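[griton-readers] Tie-in novels: reading order, and the March pick

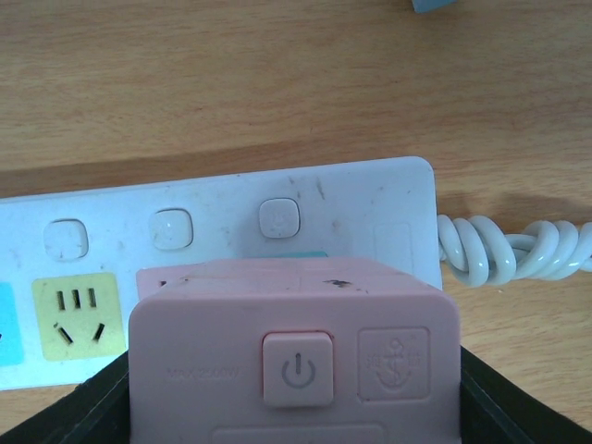 5 min read

Posted to the list 12 Mar 2025

Replying to the message from the weekend, which I'm quoting in full because several people have said they only get the digest and missed it.

> Hi all,
>
> I'm fairly new here and have a question about the Blackburn
> books. I watched all of the show last winter and want to read
> the novels that go with it. The Nimesport library has a shelf
> of them but they aren't numbered on the spine, and the list in
> the back of each book only shows the ones that were out when
> that copy was printed.
>
> Do I read them in the order they came out, or in the order the
> story happens? Also, do I have to read the comics? I don't
> really get along with comics. I tried one on my phone and the
> panels were too small.
>
> Last thing. Is The Salt Line a novel of the movie or a separate
> story? The cover uses the movie poster, but the blurb is about
> a lighthouse, and I don't remember a lighthouse.
>
> Thanks for any help.

Taking these in order.

> Do I read them in the order they came out, or in the order the
> story happens?

Order they came out, at least for the first three. I know the fan wiki says to go by story date, and that does work on paper, but the prequel (Low Water) was written fourth and it assumes you already know who the ferryman is. If you read it first, the last two chapters give away the whole middle of Harbor Lights. The author of the prequel was plainly writing for people who had finished the others.

So:

Harbor Lights
The Winter Ferry
A House in Adville
Low Water (the prequel)
The Salt Line

After that it doesn't matter much. The rest are stand-alone stories set between seasons, and each one has a note on the copyright page saying which episode it comes after. In the older paperbacks the note is on the back of the title page instead, in very small type.

One warning about A House in Adville. There are two versions. The first printing has a chapter from the sister's point of view that was dropped from later ones. It went because the show's third season told the same night in a different way, and the two could not both be true. I like the chapter and think the book is weaker without it – the sister hardly speaks for the rest of the novel, and her choice at the end comes out of nowhere. You can tell which one you have by looking at the contents page. If chapter 8 is called "Upstairs" you have the full version. If it's called "The Quarry Road" you have the short one.

> Also, do I have to read the comics?

No. I have read all of the novels and only one of the comics, and I have never been lost. The one place it comes up is The Winter Ferry, where a man called the Surveyor walks in as if you should know him. He is from the second comic. All you need is that he worked for the mill before it closed and that he lies about his age. The novel explains the rest within a few pages.

If you do want to try them, get the large collected edition in print. I had the same trouble with the phone version. The lettering was done for a full page and it does not shrink well. The Nimesport branch doesn't carry the collected edition but the Griton branch does, and you can have it sent over on the same card.

> Is The Salt Line a novel of the movie or a separate story?

Separate. It came out the same month as the movie and was given the poster for a cover, and that has confused people ever since. It's set two years earlier, and only two of the movie's characters are in it. The lighthouse is real in the sense that it's in the book from start to finish. It isn't in the movie at all, so your memory is fine.

There is also a true novelization of the movie. It's called simply Blackburn, with no subtitle. It follows the script closely and adds a few scenes, including a long one on the causeway that I assume was cut for cost. I would put it low on the list unless you liked the movie a great deal. The dialogue is almost word for word, and the writer had no room to do much with it.

Now some list business, as I'm writing anyway.

The March pick won by a clear margin and it's The Winter Ferry. Please hold off on spoilers past the end of part two until the last week of the month. If you need to mention something later than that, put SPOILER in the subject line and leave some blank lines at the top of your message. The digest strips out colored text, so hiding things in white type doesn't work.

The audio version is fine for the discussion. The reader does the ferryman with an accent that isn't in the book, and I found it hard to take for the first hour. It also skips the letters at the start of each part. They're short but they matter, so if you are listening, try to get hold of a print copy for those pages.

A few of you asked about page references. We have at least three editions going and the numbers don't match, so please cite by part and chapter. For e-book readers, the location numbers aren't much use either. Somebody quoted location 3356 last month and on my copy that's in the middle of the acknowledgments.

The short fiction thread is still open. The limit is 3000 words, set in the Blackburn world or close to it, and no crossovers this time. Paste the story into the body of the message as plain text. Attachments are removed by the list software before they reach anyone, and we lost two stories that way last time around. If yours was one of them, please send it again. I don't have a copy.

Last item. The archive search is broken for anything older than the move to the new server. The messages are still there and you can browse them by month, but the search box returns nothing. I've reported it. Until it's fixed, the earlier thread on reading order can be found by opening any of the old monthly pages and looking for "ferry first?" in the subject lines. It's long and it gets heated toward the middle, but there's a good post near the end on how the timeline of Low Water fits with the second season, and whoever wrote it did a better job than I would.

To the original poster, welcome. Start with Harbor Lights and skip the foreword until you've finished. It gives away the fire.

--
You are receiving this because you are subscribed to griton-readers.
To leave the list, send a blank message with the word unsubscribe in the subject line.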